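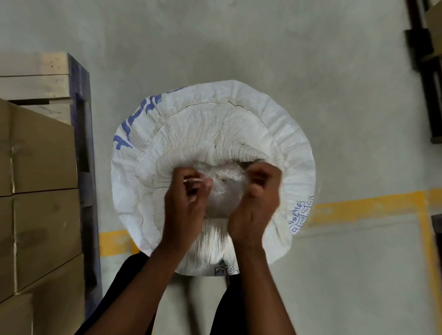 Saco branco de ráfia com a borda enrolada, pousado no chão de cimento.

Quem chega a Drorkach numa sexta-feira de março sente primeiro o cheiro a pão, e só depois dá com a padaria Lò, no fim de uma rua estreita que pede passo lento (e ainda bem, que a conversa à porta também demora). Há 81 anos que ali se amassa de madrugada. O pão grande, de 600 gramas, sai às 5 da manhã e raramente chega ao almoço — eu própria trouxe dois, ainda mornos, e confesso que um deles não sobreviveu à viagem de regresso.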